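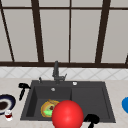 Frosted window above the tiles

19 October 2025

Up at six to pack for the swap meet. I had meant to do it last night but spent the evening looking for the sword that goes with the Stotell Night Watchman, and when I found it (inside the box of a different Stotell, where I must have put it to keep it safe) it was too late to start on anything else. I packed the loose figures in kitchen roll and the boxed ones in the blue crate with a towel between the layers. The crate is slightly too narrow, so two of the window boxes had to go in sideways. I didn't like doing it but they were fine when I took them out.

The hall at Vurkesberg opens to sellers an hour before the public. I got there with a bit less than that. Parking was bad. They have dug up the near side of the car park and everyone was up on the verge, so I made two trips across wet grass with the crate and then a third for the folding table, which they had said would be provided and was not. Good thing I had kept it in the boot since March.

My pitch was by the side door, next to Ezequiel Tlapale. I have bought from him by post for a couple of years and never met him. He is taller than I expected and sells mostly wrestlers, spacemen and the rubber monsters that came out of vending machines. He had a proper stand with steps to it, so everything at the back could be seen over the things at the front. Mine was flat. By mid-morning I had borrowed two shoeboxes off him and put a tea towel over them, and I did sell more after that from the back row.

Sold:
The Night Watchman, with sword, boxed.
Both of the Rulley divers, to the same man. He asked whether the air hoses were original and I told him one was and one wasn't. He took both anyway and I knocked a little off.
The bag of spare hands, for far more than I thought. I nearly left it at home.
The Rulley sledge without the dogs.
A handful of cheap loose ones from the tub, mostly to children.

Not sold:
The Stotell castle guard set. Plenty of people picked it up. The price is 149 and I am not moving on it, as that is what I paid and the card is still flat. One woman offered me up to 40 depending on whether I could find the certificate, and I said no thank you, and she went off quite cheerfully and bought a monster from Ezequiel.
The Beltrán lion. The yellowing on the mane puts people off. I had it turned with its good side out for most of the day and still each person turned it round first thing.

I was asked a good deal about the new Stotell wave. I have not seen it. Somebody had a leaflet with drawings of it, and from that it looks as though they have gone over to the bigger heads, like all the rest. I don't mind a big head on a monster. On the Watchmen I think it spoils them, as the whole point of a Watchman is the helmet, and it has to sit low. Ezequiel thinks they will sell very well and I expect he is right. He has put his name down for a full case. I have put mine down for nothing, though I did keep the leaflet.

We had a long talk in the quiet part after lunch about numbering. His view is that the number stamped under the left foot is the order they were painted in. Mine has always been that it is the mould. He had a Rulley diver stamped 1341 and I had sold one that morning with the same number, which I remembered because it is on my list. Two figures, one number, and the paint on them quite different, his having the brown boots. I said that settled it. He said one of them could be a factory replacement with the old foot put on. I suppose it could. He is going to write to a man he knows who has the trade catalogues, and I am going to look through my own list for any other doubles.

Walked round once while he minded my table. Prices are up on anything with its card. Loose figures are about where they were in the spring. One dealer had a tray of Beltrán farm animals, all with their ears, and I stood over it for too long. In the end I bought the goat. I had promised myself I would come home with less than I went with and I still have, but only if the goat doesn't count. Also bought a packet of clear stands, the round ones with a peg, as mine have started to crack.

Tea was from the hatch. Cheese roll, dry. I will take sandwiches next time.

Packed up at four. Takings were enough to cover the table fee, the petrol, the goat and the stands, with a bit left for the tin. I have written the sum in the back of the green book and will not go over it again here.

Home by half past five. Unpacked straight away for once. The guard set has gone back on the top shelf, away from the radiator. I have looked at the Beltrán lion under the good lamp and I think the mane is only yellow on the surface. There is a method with hair bleach cream and a sunny spot that people swear by, but it is the wrong time of year for sun and I have heard of it leaving the plastic chalky. I might try it on the cow with no legs first. If the cow goes chalky then I have lost nothing.

Went through the list after supper. It is in a worse state than I had thought. A good part of the early pages has no foot numbers at all, just the name and what I paid, and in places I have written "see other book" with no idea now which book I meant. I found one more double, a Rulley fireman, but both of mine have the same paint so it proves nothing for either side. I have written it on a card to post to Ezequiel all the same, with a note that I still have his two shoeboxes. They went in the car with the table and I only noticed when I got home.

To do this week:
Cross off what was sold.
Ring about the table, ask for a corner pitch next time if there is one, and ask whether tables really are provided.
Make some steps. There is a length of shelf board in the shed that would cut into 3 and it only needs sanding.
Bleach cream.
Find out what the goat is meant to be standing on. It has a hole in one hoof and the others are plain, so there must have been a base.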